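From: Fisidness list member
To: Fisidness-general list
Date: September 28, 2026
Subject: Re: [Fisidness] Gear plate -- gray cloth or white cloth?

> Has anybody got the Gimotell gear plate apart on a table yet? Mine
> came last week and I'm a bit stuck. The sheet that came with it says
> to start with "the idler" but doesn't say which peg is the idler.
> Also, what do people put underneath? I tried an old white bedsheet
> and lost a washer for an hour. And does it matter if the teeth hang
> out past the edge of the plate? Mine do and it looks wrong to me.

Hi all,

Sorry for the slow answer, I've been reading the digest version and it piles up on me.

OK, cloth first, since I have opinions! Go dark. I went through the white bedsheet phase too and it's miserable. Every shiny little part disappears, and then the overhead light bounces off the sheet and you can't see the teeth either. I bought a piece of dark gray stuff from the remnant bin (Brovetti sell it by the yard as well, but the remnant was cheaper and I don't mind a crease or two) and it covers the whole tabletop with some to spare. Don't bother ironing it. I ironed mine exactly once and the fold lines were back by the weekend. What does matter is that it's wide enough to hang over the side of the table a bit, so a dropped pin doesn't find a hard edge and go shooting off across the floor.

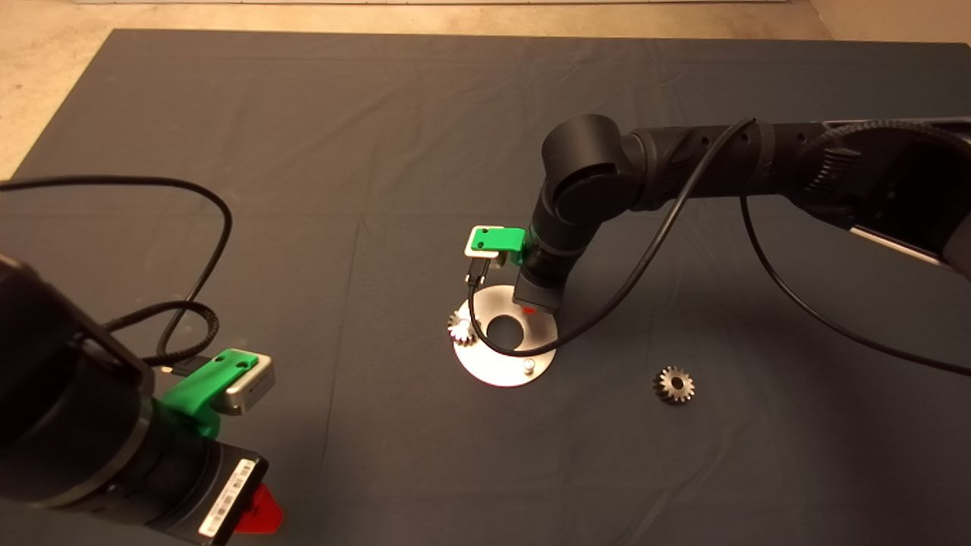

Anyway, the pegs. The sheet is no help at all, I agree, and I think it was written for the older plate, the one Peñalver used to carry. On ours there are three positions spaced around the big center hole and as far as I can tell it makes no difference at all which one you start with. There's no gear in the middle, just the hole, so nothing has to mesh with anything in there. I do whichever peg is closest to my hand. If you want to follow the sheet to the letter I'd guess "idler" is whatever one goes on last, but please somebody correct me if you have the older sheet and can see a drawing.

On the teeth sticking out past the rim -- yes, that's normal, they all do that on mine. It bothered me too. I took one off and put it back on four times thinking I had the wrong size. The pegs are just set close to the rim and the gears are wide enough to go over. Look at the center of the gear and forget about the edge. If the tip of the peg is sitting in the bore and the gear is flat, you're good.

Getting it flat is the fiddly part. Come straight down on the peg. If you come in at a slant it will catch and sit there cocked to one side, and then you push, and then it's really stuck and you're twisting it off again with words you don't want the kids to hear. Let it drop the last little bit by itself. If it won't drop, lift it all the way off and start over, don't lean on it. I did all of mine dry. A person at my local club swears by a drop of light oil in the bore but then you've got oil on the cloth, and mine already has enough on it.

One more thing, if your pegs feel rough, I took the burr off one of mine with 400 paper and finished with 1000, just a couple of turns with my fingers. Don't get carried away. And wipe the dust off before the gear goes anywhere near it!
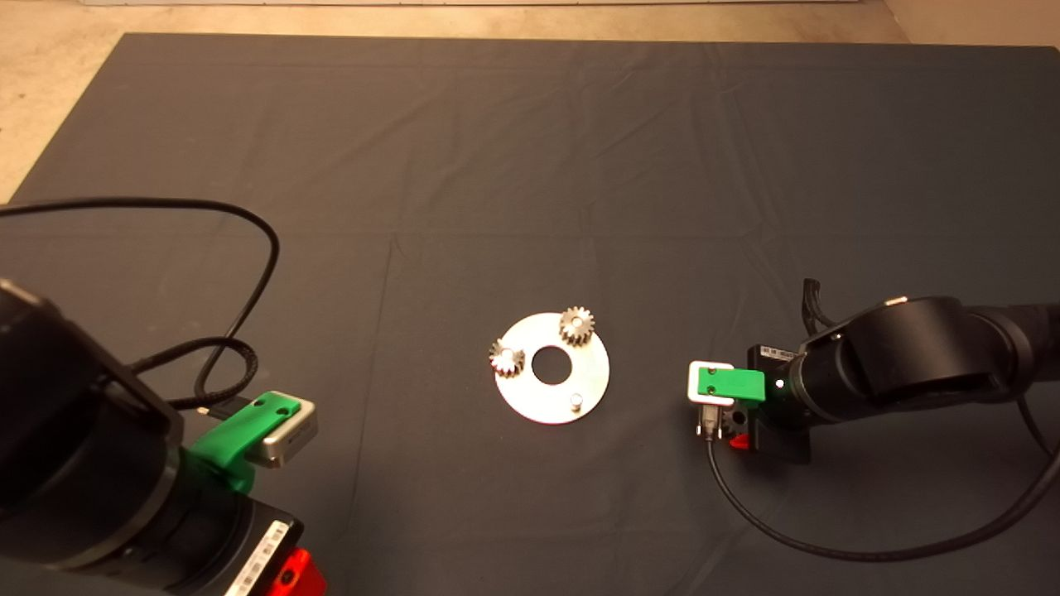 Two gears on, one bare peg left to fill (lower right).

The glare on the plate is a nuisance, by the way. Bare metal under a ceiling light goes practically white and I end up moving my head from side to side to see the rim. I tried turning the ceiling light off and using just the desk lamp, which was better for the plate and worse for finding things on the cloth. If anybody has a lamp setup they like I'd love to hear it, cheap answers preferred.

Also for whoever was asking in the other thread, no, I don't have a spare gear to sell. I ordered mine as a set and the set had exactly what it needed and not one piece more. Gimotell told me the loose ones are on back order until November, item 205 in the parts list, so you might put your name down now if you've lost one. And shake out that bedsheet before you order, the gears are bigger than your washer was but I've seen stranger things turn up in the laundry.

Off to make dinner. Let us know how you get on with the first peg.

--
sent to Fisidness-general
To unsubscribe, write to the list with "unsubscribe" in the subject line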